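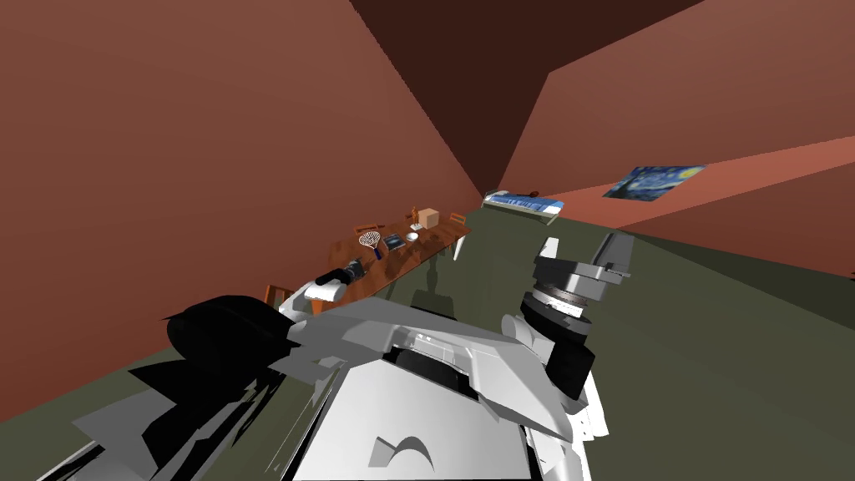
Planificación de compras en robótica de manipulación

La planificación de compras en robótica de manipulación es el conjunto de decisiones por las que un laboratorio, un centro de formación o una empresa determina qué equipos necesita, en qué orden los adquiere y con qué partidas los paga. Se aplica sobre todo a robots de uno o dos brazos con pinza, destinados a coger, mover y colocar objetos. Se distingue de la compra de robots industriales para línea de producción, en la que la tarea suele estar cerrada antes de pedir ofertas. En manipulación general la tarea cambia durante la vida del equipo y el presupuesto debe dejar margen para ello.

Alcance del presupuesto

El precio del robot es la partida más visible y la que primero se negocia. El resto se reparte entre pinzas y acopladores, cámaras, ordenadores, mobiliario, seguridad, transporte, instalación, formación y mantenimiento. En robots de dos brazos hay que decidir además si ambos llevarán la misma pinza. La opción simétrica abarata los repuestos; la asimétrica obliga a duplicar el almacén de dedos y cables, pero permite cubrir más tamaños de pieza con un solo montaje.

Las ofertas de los proveedores no siempre separan estas partidas de la misma manera. Un precio cerrado puede incluir el controlador y excluir la pinza, o incluir la pinza y excluir la licencia que permite moverla desde un programa propio. La comparación se hace sobre una hoja única, redactada por el comprador, en la que cada proveedor rellena las mismas casillas.

Fase de simulación

Muchos proyectos reservan una parte del gasto para trabajar en un entorno simulado antes de firmar el pedido. Se carga el modelo del robot en una habitación virtual, con su mesa, sus sillas y los objetos que se quieren manipular, y se estudia si la altura del torso, la longitud de los brazos y la apertura de la pinza encajan con la tarea. Un modelo que alcanza bien el borde cercano de una mesa puede quedarse corto en el extremo opuesto, y ese dato afecta a la elección entre una base fija y una móvil.

La simulación tiene sus propios costes: estaciones de trabajo con tarjeta gráfica, licencias, modelos tridimensionales y horas de personal. Los modelos de objetos domésticos (un cuenco, una raqueta, un libro, una caja) se consiguen con facilidad. Los modelos fieles de una pinza concreta son más difíciles de obtener, y algunos fabricantes los entregan solo después de la compra. Conviene pedirlos por escrito en la solicitud de oferta.

Un plan de simulación suele fijar:

– la lista de objetos, con su peso y su medida más estrecha;
– la altura y la profundidad de la superficie de trabajo;
– la posición de las cámaras, tanto en la cabeza o el torso como en la muñeca;
– el criterio por el que un modelo de robot queda descartado.

Los resultados se toman con reserva. El rozamiento, la flexión de los dedos y los retrasos de la comunicación rara vez coinciden con los del equipo real, de modo que la fase sirve mejor para descartar candidatos que para elegir entre los dos últimos.

Selección de pinzas

La pinza paralela de dos dedos es la compra habitual en un primer equipo. Se especifica por su apertura máxima, su fuerza de cierre, su peso y el tipo de brida. El peso de la pinza se resta de la carga útil del brazo, un descuento que se olvida con frecuencia en los primeros borradores.

Los objetos de prueba se escogen por la dificultad que plantean. Un libro de tapa dura tumbado sobre la mesa ofrece poca altura para entrar con los dedos. Una raqueta se puede sujetar por el mango, pero su centro de masas queda desplazado y exige más par en la muñeca. Un cuenco se coge por el borde, y una figura humana de pequeño tamaño admite varias tomas, no todas estables. El conjunto de prueba debería guardarse completo durante todo el proceso de compra, para que las demostraciones de distintos proveedores sean comparables.

La cámara de muñeca se presupuesta junto con la pinza. Su campo de visión incluye normalmente parte de los dedos, que tapan algo de la superficie y pueden ocultar el propio objeto en el último tramo de la aproximación. El soporte, el cable y el protector del conector suelen figurar como accesorios y se facturan aparte. 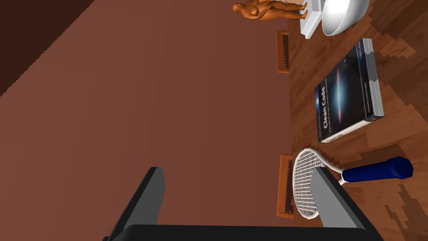 Calendario de adquisición

El orden más extendido empieza por el ordenador y el software, sigue con las cámaras y el mobiliario y deja el robot para el final. Así el personal llega formado a la entrega y el periodo de garantía no se consume con el equipo en la caja. El inconveniente es presupuestario: en organismos con cierre anual, la partida mayor queda comprometida en los últimos meses, cuando es más difícil corregir un retraso.

Un caso documentado es el del laboratorio Cenel, cuyo expediente para un robot de dos brazos se cerró el jueves, 14 de abril de 2022. La solicitud se había enviado en febrero a 5 proveedores, de los que 3 presentaron oferta completa. La plataforma Prarkero quedó primera en precio, aunque la propuesta de Mridha incluía los modelos de simulación de la pinza y terminó adjudicataria. El expediente recoge 59 pruebas de alcance en simulación y una partida separada de 1852 euros para dedos de recambio. El responsable técnico, Sunil Abeysekara, dejó anotado que la partida de mobiliario se había calculado con una mesa más baja que la finalmente instalada y que hubo que repetir las pruebas.

Costes recurrentes

El mantenimiento preventivo, la renovación de licencias y los consumibles forman la parte recurrente. Las almohadillas de los dedos y los cables de la muñeca son las piezas que antes se gastan. El contrato de servicio puede cubrir el desplazamiento del técnico, las piezas, o ambas cosas; las tres fórmulas aparecen en el mercado con nombres parecidos, por lo que hay que leer las exclusiones.

También es recurrente el coste del espacio. Un robot de dos brazos necesita una zona libre superior a la que ocupa parado – la documentación del fabricante da el volumen barrido por ambos brazos – y las sillas y demás muebles que queden dentro de esa zona deben retirarse o incluirse en la evaluación de riesgos.

Alquiler y compra compartida

El alquiler se utiliza en proyectos cortos o cuando la tarea todavía no está definida. La cuota suele incluir el mantenimiento y excluir las pinzas. En la compra compartida, dos o más grupos reparten el importe y el tiempo de uso. El acuerdo Satis, citado a menudo como modelo en este tipo de expedientes, asigna turnos semanales y obliga a cada grupo a pagar sus propios dedos y soportes de cámara.

Véase también

Pinza paralela. Simulación robótica. Carga útil. Coste total de propiedad.

Comentarios (3)

rmolina_taller
En el apartado de pinzas añadiría la brida. Nosotros pedimos la pinza a un proveedor y el brazo a otro, y el adaptador tardó más en llegar que el robot.

Begoña T.
¿Alguien sabe si en la compra compartida el seguro va a nombre de un solo grupo? El artículo no lo menciona y en mi centro nos han parado el trámite por eso.

j.ferrer
Begoña, en el nuestro figura un grupo como titular y los demás como usuarios autorizados. Pregunta en contratación antes de firmar el reparto de turnos.

Contacto | Aviso legal | © Todos los derechos reservados | Volver arriba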